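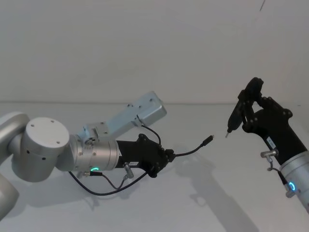 Londura has released version 3 of Inthanon, its build and test suite for mobile developers. The lead engineer for the product spoke with the Inero newsroom on Fri 28 February about the work behind it.

Most of the effort went into build times. "Teams told us in January that they were waiting too long after small edits," the engineer said. "We looked at 2,682 build logs before we changed a line of code."

The new cache stores results by module – a change that required rewriting the dependency checker. Projects with more than some 200 modules should see the largest gains, according to the engineer, who declined to give a single figure. "It depends on how the project is laid out."

Support for older project files will continue for one more release. Asked about the plugin interface, the engineer confirmed that it remains in preview. "Plugin authors need a stable target, and we are still renaming things."

Related items
Jesuvero plugin moves to open preview
Inthanon migration guide updated
Reading a build log

Subscribe to the Inero newsletter for monthly product news.

© Inero. All rights reserved. Contact | Back to top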